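Toltach FAQ

I get a lot of the same emails, so I finally sat down and put the answers in one place. If you're new here, hi! Toltach is the fantasy webcomic I write and draw at my kitchen counter. There are spoilers further down, and I've put a warning before the big ones.

Where do I start?

Page one, if you can forgive my early art (the hands! I'm so sorry about the hands). If you can't, start with chapter 2, where the Ferrywoman shows up and the story really gets moving. You'll miss the business with the drowned bell, but she explains it to the Salt Boy later on anyway.

How long is it?

387 pages as of the last update, split into 7 chapters. Chapter five is much longer than the others. I planned it as a short one and then the siege got away from me.

When do new pages go up?

Mornings, once a week, usually before 9. If there's no page by lunchtime, I've either overslept or the upload has failed, and a polite nudge is very welcome. I take June off every year.

Is Toltach a person or a place?

It's the river! I get this one constantly, and it's my own fault, since the river talks and has opinions. The city on the north bank is Walitz, and the people there call the river "she," while the marsh folk on the south side say "he." The river hasn't weighed in yet. Please don't ask me which side is right, because it's going to matter.

How do you pronounce it?

TOLL-tack. I've heard "toll-tatch" from enough readers that I've stopped correcting anybody, and one of the tavern keepers in chapter four says it that way as a little wave to all of you.

Why does the Ferrywoman only have one shadow in chapter three when everyone else in Walitz has two?

You're paying attention and I love you for it. It's on purpose. What isn't on purpose is the panel on the next page where she has two again – that's me drawing at midnight. I fixed it in the print version and left it online, mostly out of laziness.

Can the Lamplighter die?

Spoilers here! He can, and he has, twice. Each time he comes back he's lost the memory of one street, which is why he gets so turned around near the fish market. He'll run out of streets eventually. He knows it too, if you look at what he's scratching on the wall behind the bakery.

Was the Heron Queen always going to be a villain?

I don't think of her as one, but no, she wasn't supposed to stick around at all. She was a walk-on in the flood scene, two panels and a rude remark. Then I kept wondering what she wanted with all those keys, and by the end of that chapter she'd taken over the south bank. Her deal with the river is the oldest thing in the story now, and I had to redo a whole pile of notes to make room for it.
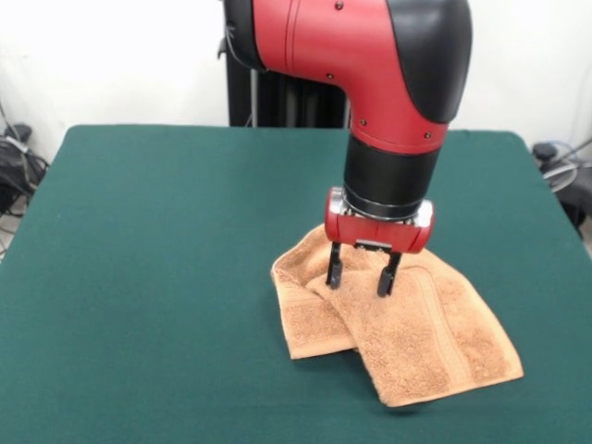
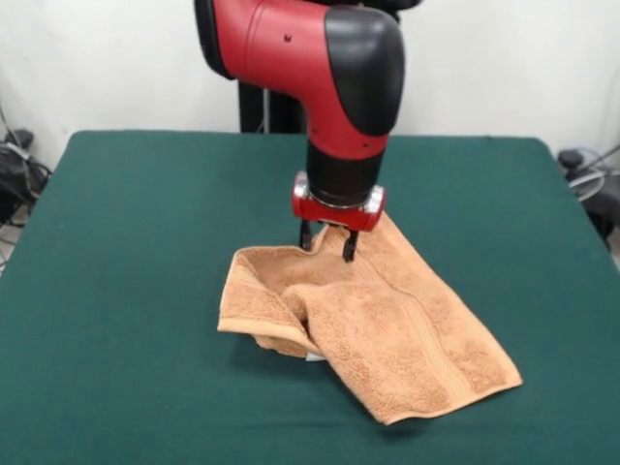 A crumpled towel on the green table, with the red and black arm.

What do you draw with?

Pencil on cheap printer paper, then ink, then I scan it and color on the computer. The lettering is a font I made from my own handwriting on a good day. My marsh greens are all mixed by eye, so they wander from page to page, and I've decided that's weather.

Is there a print edition?

There is! Triner Press put out the first book, which covers chapters one through three plus a short story about the Salt Boy's grandmother. The second book is being laid out right now. If you'd like to flip through a copy before you buy, Subramaniam Comics keeps a few on the small press shelf, next to the register.

Are the bonus stories canon?

The Salt Boy one is. The one where everybody in Walitz is a cat isn't, although I've had some very convincing emails about it. The holiday strips are a gray area. I'd say they happened, just maybe not to those people.

How many gates does Walitz have?

Fifty-three, and yes, I have a map, and yes, one of them is missing from it. Somebody in the comments worked out which one a while back, and I've been sweating ever since.

Can I draw fan art or write fan fiction?

Please do! Send me a link and I'll happily put art up in the gallery. I'd rather not read fan fiction while the comic's still running – if you guess my ending I don't want to know – but share it with each other all you like. Selling stickers or prints of the characters is a no, unless you've asked me first.

Will you tell me how it ends?

Nope. I will say that the last page has been drawn since before the first one went online, and that the drowned bell is on it.

I found a typo. Do you want to know?

Yes please! Page number and panel, if you can. The contact form is at the bottom of the site, and I try to get through the messages on the weekend.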